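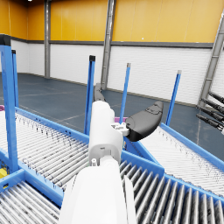

The simulated sorting hall we use at Clendarell, from one of the wrist views.

I write planning code for a two-armed robot, and I have an opinion that makes me unpopular at lunch: most teams should quit tuning their planners and go fix their replay tools first.

Last November we were chasing a grasp that kept failing in our simulator. The planner got blamed, naturally, and it was my planner, so I spent 2 weeks poking at cost weights (I do love a cost weight). The log for one bad run had 2681 entries in it and our viewer could show them in exactly one way, as a scrolling wall of text. I read that wall for days. I felt very busy.

Then somebody on the team got fed up and built Tendov, a little replay tool that lines up the camera views with whatever the planner believed at that same moment. Ugly thing - gray buttons, no undo. It showed me the bug before my coffee was cold.

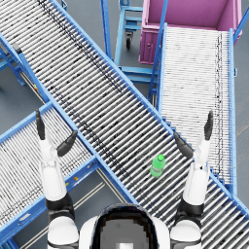 The bug wasn't even in planning. Our perception module was handing over an object pose with an old timestamp, so the arms were going for a place the object used to be. Every path I'd computed was lovely and collision-free and aimed at nothing. I could have tuned weights until retirement!

People push back on this, and I get it. Tools don't make a good demo. When we showed our work to the Brumavetti folks they asked about success rates, and I've never once been asked how quickly we can explain a failure. But I'd take a planner that works 80 percent of the time with a good replay tool over a slightly better one I can't see inside, any day of the week.

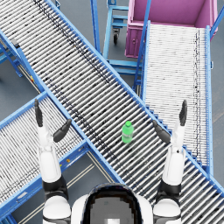
My other gripe is with how we score things. We run batches of up to 100 trials, get one number out, and argue about the number. A small green bottle standing upright on the rollers, with an open gripper on either side of it, is a different problem from the same sort of bottle lying down, and one number squashes the two together. I want the score split by starting pose, and I want to click on any failure and land in the replay.

We're moving our old Tsao scripts over to the new log format this month, and it's dull work, mostly renaming fields. I've put my planner branch on hold until it's finished.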